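Lists > Automation in Practice > Messages > Open day at Ponddale

From: Liliana Serra
To: the list
Subject: Re: Open day at Ponddale

Carys Pumphrey wrote:
> Did anyone from the list go to the open day in May?
> I would like to know what they showed with the power supplies,
> and if it is worth the journey for a group of 15.

Dear Carys, dear all,

I went with two colleagues from Norero. The visit took 2 hours and I can recommend it. My notes are in the order of the tour.

1. Unpacking. The power supplies come in a carton with cardboard dividers, and the cables are the difficult part. One gripper held a bundle of wires by the connector end while the unit was still in the box – I did not expect this way of gripping. 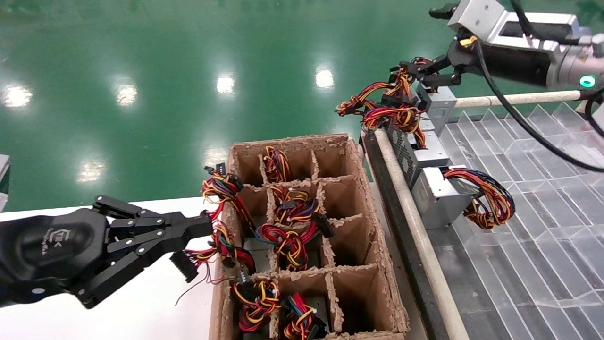 2. The two-finger grippers. For me this was the more interesting station. The cables lie over the dividers and over the rim of the box, so the fingers must find a place between them. I asked about the cycle time, but they preferred not to give a number yet.
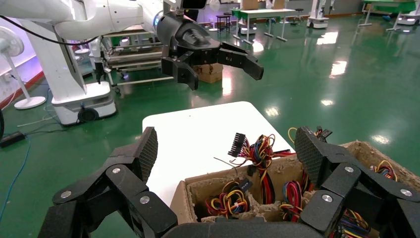
Two-finger gripper at the box with the cable bundles, second arm over the table.

3. Questions. We had 20 minutes, which was too short. For your group I would ask for more time when you book.

Kind regards,
Liliana

Comments (3)

Carys Pumphrey: Thank you, very useful. I will write to them this week.

zuccaro_m: Did they say which cables give the most trouble?

Liliana Serra: The long ones, they said.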